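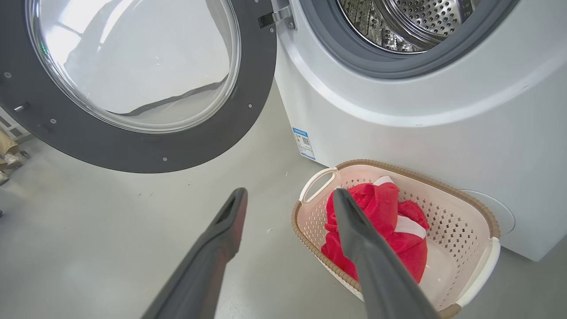
**Figure 3.** Front-loading washing machine with the door open.

### 3.2 Household water use by task

Diary entries were collected from 300 households in the Skikville service area during March. Each household recorded every use of water lasting longer than 60 seconds, along with the task and the time of day. After duplicate and unreadable entries were removed, 1428 laundry entries remained for analysis. Meter readings came from Pulta loggers fitted at the street connection, so indoor and outdoor use could not be separated by the meter alone.

Laundry was concentrated in the early morning and after 7 p.m. Households on the Herrero tariff, which charges less at night, ran more late loads than those on the flat rate, but their total use over the month was similar. The tariff seems to have moved the load to other hours without reducing it.

Household size explained more of the difference in laundry use than income or type of home. Homes with children under five washed most often and also reported the most part-full loads. Renters were less likely to know the age of their machine, and this item was dropped from the model.

Diary times were matched to meter peaks with the Kistetti method, using a 60-minute window. Entries with no matching peak were kept in the counts but left out of the volume estimates in Section 3.3.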